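Does a Refill Shop Save Anyone Money? Starum Refill in Huvmont

Project report, second-year Consumer Studies
Fulgencio Sepúlveda

1. Why I picked this

Starum Refill opened on Duan Street in Huvmont two years ago. It sells rice, pasta, washing-up liquid, shampoo and so on by weight, and you bring your own tub. The sign in the window says "Less plastic, less money". I can believe the first half, at least for the customer's own bin. The second half I wanted to test, as it gets repeated in the student union newsletter every autumn and I have never seen a price next to it.

My question was narrow: would a student household that moved its ordinary shopping from Ceko, the supermarket by the station, to Starum spend less over a term?

2. What I did

I made a list of 26 products that both shops sell. I left out anything where the quality was plainly different, such as the loose-leaf tea. Prices were written down in both shops during March, always the shelf price, with no loyalty card. For each item I worked out the price per kilo or per litre.

I also put a short questionnaire through the housing office and got 289 replies. It asked where people shopped, how often they had used the refill shop and whether they thought it was cheaper.

3. Prices

Starum was cheaper on five products. Three of these were spices, where the supermarket charges a silly amount for a small glass jar. The other two were bay leaves and bicarbonate of soda. On everything else Ceko won, and on washing-up liquid it won by a long way, the refill price being more than double.

The owner's answer, when I asked, was that I should compare with the branded products and leave the own-label ones out. I tried that too. The gap gets smaller but it doesn't close, and in any case most of the students who answered me buy own-label.

There is a better argument, that you can buy a small amount. If a recipe wants a spoonful of fennel seed you can buy a spoonful. I accept this, but it helps people who cook from recipes, and it does nothing for the weekly bag of pasta.
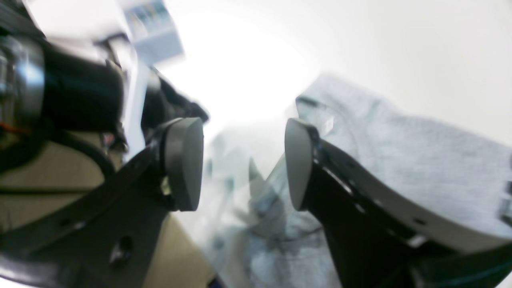
The other claim I heard a lot was that people waste less when they buy loose. I found two reports that say so. Both were written by shops or by groups that shops pay into, and neither says how the waste was measured. One asked customers whether they felt they threw away less. I would not have got a question like that past my tutor, so I have left both out of my totals.

4. The questionnaire

Most people who had never been inside Starum believed it was cheaper than a supermarket. Among regular users the belief was weaker, and several wrote in the comments box that they went "for the principle" and tried not to look at the till. One wrote that she weighs her jar at home now because the tare on the shop's scale had been wrong twice. I could not check this and mention it only because two others said something similar.

5. Problems with my own work

The housing office list misses students who live with their parents. I only compared two shops in one town, and Starum is small and pays a high rent, so a bigger refill shop might do better. I also counted nothing for travel. Starum is 585 metres from the main halls and Ceko is 2195 metres, which matters if you take the bus. A return fare would wipe out the saving on a very small shop. On a full one it would not, and most people said they walk to Ceko anyway or share a lift.

The March prices may not hold for the whole year. Ceko had an offer on rice while I was collecting. I used the normal price, which was printed underneath, but I may have missed other offers that were less clearly marked.

6. What I would say to the newsletter

Drop the line about money, or print the prices. The shop is pleasant, the staff were patient with me and my clipboard, and there are fair reasons to use it. For spices I have started going there myself. A student who does the whole weekly shop at Starum to save money will spend more, and on my figures the washing-up liquid alone should make them suspicious.

The full price table is in Appendix A and the questionnaire is in Appendix B.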